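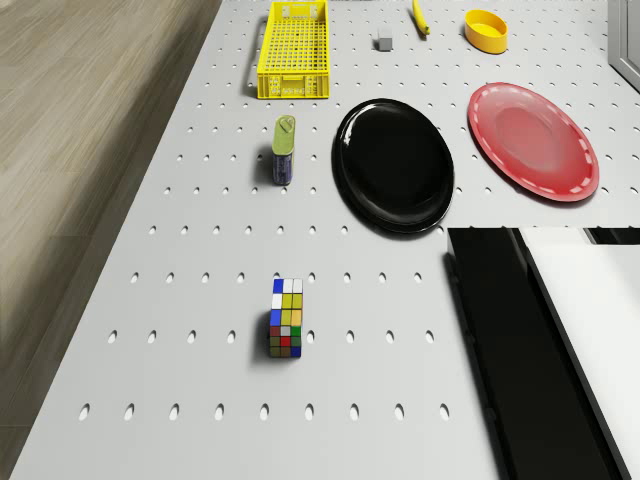 Firis has released the second version of Bangate, its software for teaching tabletop tasks to a robot arm by remote control. The update went out in January and replaces the keyboard control of the first version with a hand controller that sets the position and angle of the gripper directly. All teaching is done in simulation. The standard task set is built on a perforated white tabletop stocked with household items: a yellow mesh basket, a banana, a black plate and a red one, a tall puzzle block with colored squares. The operator is given a written instruction, such as putting the banana in the basket, and drives the arm until the goal check passes or the time limit runs out.

Each attempt is stored as a demonstration. A demonstration contains the joint angles, the gripper opening, the controller input and the views from every virtual camera, all on one clock. Attempts that fail the goal check are kept as well, under a separate tag. In the first version they were deleted on exit, and users had asked for them back.

"A failed grasp followed by a good one is useful data," said Glykeria Sotiropoulos, who leads the Bangate work at Firis. "We were throwing away the recovery, and the recovery is the part the policy has trouble with."

The new version ships with 16 tasks, up from eight. Most are pick-and-place jobs with one object and one target. The rest require two moves in a fixed order, and these have a longer time limit. Object positions are drawn again at the start of each attempt within limits set in the task file. The object list can be changed in the same file, so that a user can add or remove items between sessions without rebuilding the room.

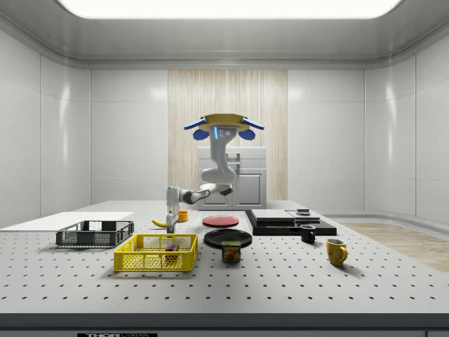
The simulated arm in Bangate, with its gripper pointed down near the banana.

The control change accounts for most of the work in the release. In the first version the operator moved the gripper along one axis at a time, and recordings showed long pauses between moves. A policy trained on them learned the pauses too. With the hand controller, the arm follows the operator's wrist through an inverse kinematics solver, and a trigger closes the fingers. A clutch button freezes the arm while the operator brings the hand back to a comfortable position. Frames recorded with the clutch held are marked and can be dropped when the data is exported.

Firis also added a slow mode that scales hand motion down for the last stretch before a grasp. It is off by default. According to the release notes, the solver can still jump when the forearm is close to full reach, and operators are advised to release the clutch slowly in that region. A fix is planned.

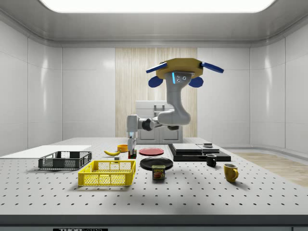 Chukwuemeka Tijani, who runs data collection at the robotics firm Zasen, has used a test build of the software with a team of 17 operators. The team recorded 1000 demonstrations across the full task set. Tijani said new operators needed less practice than they had with the keyboard, but that small objects remained slow work.

"Depth is the problem," he said. "You're looking at a flat screen and trying to judge whether the fingers are above the cube or behind it. People switch camera views a lot. I'd like a second view on screen all the time."

Sotiropoulos said a split view is in testing. The replay tool, named Hầu, is included in the download and opens recordings from both versions. Old keyboard recordings load without the clutch marks and cannot be mixed with new ones in a single export.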